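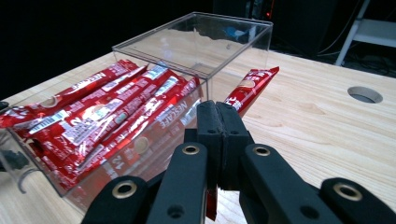
My project for the Danthorpe dorm kitchen was pretty simple: find a storage setup people would stick with for their instant coffee! I started with the drawer (a mess, you had to dig) and then switched to a clear box with no lid. The red Nescafé sticks show up right through the sides, even lying diagonally all over each other, so you can tell at a glance if it's time to restock. The shiny wrappers do slide around a bit, and I'd like to try a narrower box so they stand up.

I ran it for 16 days and put out a sign-up sheet for comments. Most people liked the box, but 2 wanted the drawer back, mainly for counter space. Next up is tea bags, which I'm hoping to finish by July.

Dralum Hall, 2/13/18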